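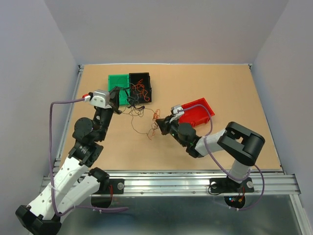 Fig. 18. Bins side by side, green and black, orange-red wire in the black one, dark wire hanging over the front of both.

Section 4 — Wiring the Murnivia bench supply

Read all of it first. Then unplug everything.

Before you start
Wire strippers, small flat screwdriver, multimeter. Fuse from the bag marked 2111. Leads from the Pudell kit are fine, older ones too if the insulation isn't cracked.

CAUTION: Wall plug out of the socket. Switching off at the front is not enough.

1. Untangle your leads and lay them straight. Throw out anything nicked.
2. Cut two red, two black. Length of your forearm, bit more if the supply sits on a shelf.
3. Strip both ends, a fingernail's worth. Twist the strands tight.
4. Loosen the output screws at the back. Don't take them all the way out — they roll.
5. Red to plus, black to minus. Tighten. Tug each one.
6. Fuse in the holder, cap on, quarter turn.
7. Meter on continuity. Touch plus and minus. A steady beep means a short, go back to step 3 and look for stray strands.
8. Cover on, all four screws. Plug in.
9. Turn the knob up slowly and watch teh meter. Should climb without jumping.

Note: units with a serial number under 2000 have the terminals the other way round. Check the label on the bottom, not the box.

Note: the Malness cover has longer screws. Don't mix them up, they will bite into the board.

CAUTION: If the fuse blows twice, stop. Do not fit a bigger one.

If nothing happens
No light — check the fuse, then the plug.
Light but no output — loose screw, ususally the black side.
Output drifts — let it warm up, then see Section 6.

Step 7 added after the February returns. Spare fuses and covers from Liepiņa, order by bag number.

Rev. 7/4/21, Mervyn Nuttall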